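The Bench Mat Is Part of the Tool

Filed under Shop Practice, Nov 10, 2019
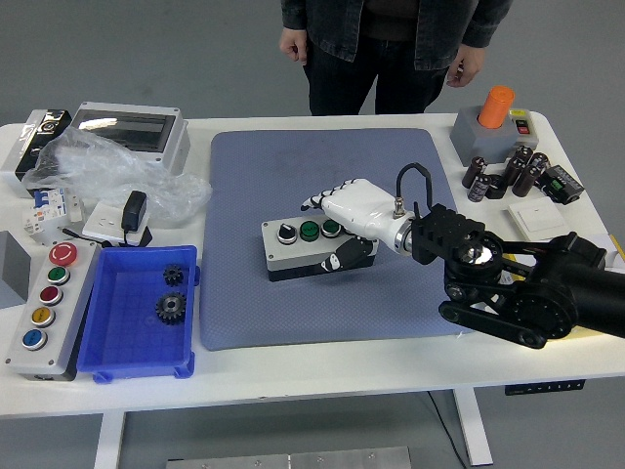
Controls on a soft surface

Most writing on small control boxes is concerned with what goes inside them: contact ratings, terminal spacing, wire gauge, sealing. Very little is said about the surface on which the box is assembled, checked and repaired. I think this is a mistake. A selector knob and two push buttons in a plain housing make one of the simplest operator controls there is, and it is still possible to spoil one on a bad bench.

My position is that any shop handling push-button boxes should work them on a padded mat, on a light-colored table, with the loose parts kept off the mat. I would also argue against the current fashion for holding fixtures at this scale.

The case against the bare table is mostly about the bezels. A metal bezel stands proud of the face. When the box is turned over to get at the terminals, the bezels and the knob take the weight. On a hard top the box rocks on the tallest part, which is nearly always the selector. The person with the screwdriver then presses down to stop the rocking, and the selector shaft takes a side load it was never meant to see. A padded mat lets the knob sink a little and the box sits still.

At Hartley, where I ran the repair bench until April, we logged 187 control boxes over the period I kept records. Of these, 61 came back to the bench with cosmetic damage that had not been noted at intake. Scratched bezels made up most of it. I can't prove the table did it. I can say that the complaint became rare once we put down mats, and that we changed nothing else in the same period.

Objections to the mat

Mehwish Lashari, who took over the bench from me, dislikes padded mats and has told me so in writing. Her first objection is that they mark. She is right. Flux, marker and skin oil leave smudges that do not fully come out, and a visitor sees a dirty bench. I regard a smudged mat as a working mat. Cleaning it at the end of the shift is enough, and the marks left behind do no harm to a housing.

Her second objection is stronger. A textured mat holds small debris, including wire clippings, and a clipping pressed into a housing makes a worse scratch than the table would have. The answer is to trim wires elsewhere. This requires a second surface or at least a second zone, and small shops often say they have no room for one. Two feet of clear table beside the mat has been sufficient in every shop I have worked in.

Her third objection concerns static. An ordinary padded mat is not a static-control mat and should not be mistaken for one. For a box that contains only switches this makes little difference. For anything with a board in it, buy the correct mat, ground it, and test the ground.

Loose parts

Capacitors are the usual offenders. The cylindrical types roll, and a bench with a handful of them lying on their sides will sooner or later have one on the floor. Standing them up helps until somebody bumps the table. I would put them in a shallow tray at the far corner, sorted by value, with the sleeve printing facing out. Large electrolytics should be discharged and checked with a meter before they go into the tray. I would not accept a verbal report that this has been done.

Modules with exposed terminals belong in a separate tray. Aaliyah Cormier used to put hers in the same tray as the capacitors, and we argued about it for most of a year. She held that one tray was easier to find. A charged part lying against bare terminals is a fault waiting for a witness, and I have not changed my view.

Against the fixture

The Forkevden catalog now lists several clamping fixtures for boxes of this size, and Vuria has a similar line. They are well made. For a production run of 3000 identical units I would buy one without discussion. For repair work I would not. A fixture holds one shape. Repair brings in whatever the customer has, with missing screws and swollen gaskets, and the time spent adjusting jaws is time taken from the job.

There is also the matter of feel. A box resting on a mat moves slightly when a button is pressed off center, and that movement tells the technician something about the return spring and the fit of the bezel. Clamped hard, a sticky button and a sound one can feel much alike. Jordan Cheetham disagrees and tests with a force gauge. A gauge gives a better number. It also has to be set up, and for a first check a thumb takes a second.

Cost

A padded mat is cheap, and it wears out. Replace it when the texture has gone smooth where the boxes sit, or when the corners lift. Cut the old one down for use under the vise. Shops that will spend freely on a meter and then work over bare laminate have their priorities in the wrong order, and I would ask them to look at the underside of the last selector knob they sent out.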